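Print this ticket | E-mail this ticket

Ticket 2084: marks on maroon sweatshirt
Opened Tuesday, November 8, 2022, by Treasa Rafferty
Assigned to: Kausar Baloch

Customer reports pale streaks on the upper chest, on the side of the left sleeve as laid out, with a small light oval spot among them. Rest of the front is plain. Bought from Lollska, order 149.
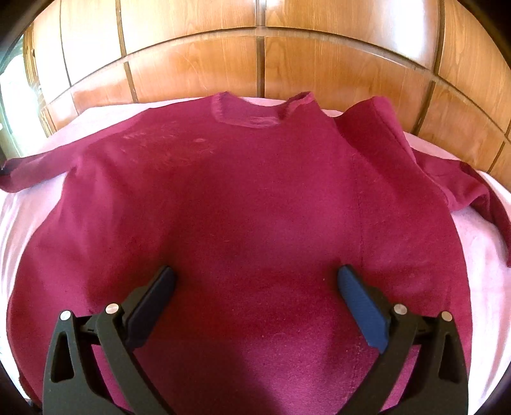 Washed cold twice, inside out, with Domel liquid. No bleach in the house. Asked her to try a lint roller first, then a damp cloth.

Reply from customer: roller took off some fuzz, streaks still there. 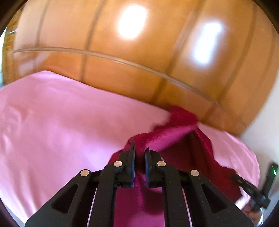 Magenta-red knit, bunched up on the pink sheet.

K.B.: Treating as dye wear. Replacement approved, 4 days. Status: pending.

E-mail a reply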